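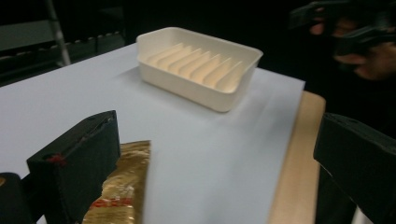 Learn > Young Readers > Robots

How Does a Robot Learn to Pick Things Up?

Tuesday, by the Janau young science desk

Picking up a piece of soap is easy for you. Your eyes find it, your fingers close, and you do not squeeze too hard. For a robot this is difficult work, and it must learn it from somebody.

At the Brorholm workshop, the teachers are people. They hold a gripper in the hand, like big black tweezers with two fingers. A small camera sits on the gripper and looks at the same things the fingers look at. The person does a little job, and the camera keeps everything as a video. Later a computer studies the videos and tries to find out which movement comes next.

The things on the table are ordinary. A cream soap dish with ridges inside stays on white paper. A shiny gold wrapper is a harder thing, for it has creases and the light jumps on it. When the light changes, the wrapper looks different to the camera, but it is still the same wrapper. The robot has to learn this too.

Does more practice help? The team of the project, which is called Wikon, wanted to know. First they gave the computer 476 videos. Then the robot arm tried to put small things into a dish, and it did this correctly in 38 tries of every hundred. After that they gave it 743 videos, and now it was 59 of every hundred. This is better, but it still missed many times! You would not like to have breakfast with such a helper.

The team thinks the new videos helped in one more way. In them the dish was turned in many directions. If a robot sees a dish only straight, a crooked dish can confuse it.

Try it at home: take two wooden spoons, one in each hand, and move a candy wrapper into a bowl. Then turn the bowl and close one eye. Was it harder the second time?

We use cookies to remember your reading level. Accept / Settings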